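The acceptance test at Nunport allowed 40 minutes per unit. Imani Kombo set the timer at 9:05 and wrote the Langat job number at the top of the sheet. The work order had one line on it: remove memory, replace memory, close case. A second-year apprentice did it in 65 seconds, including the time spent looking for the screwdriver.
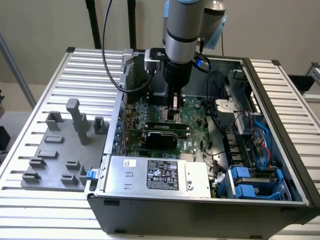

Kombo had argued for a harder chore. Letico wanted the contract for the whole refurbishing bench, and the bench meant cables, dust, bent clips and machines that had been dropped. She looked at the two fingers over the green board and then at the blue and red cables to the right, which were not in the work order. Any person would push them aside without thinking. The planner had no entry for thinking.

"Thirty attempts," said the man from Kusitz. "Then we talk about May."

"What counts as an attempt?"

"Contact with the module."

She wrote that down. On the sheet there was a column for contact, a column for release and a wide column for remarks. By noon the remarks had spread to the back of the page – mostly angles, in her small grey pencil. The apprentice came by with his lunch and asked if he still had a job.

"Close the case on bench two," she said, and reset the timer.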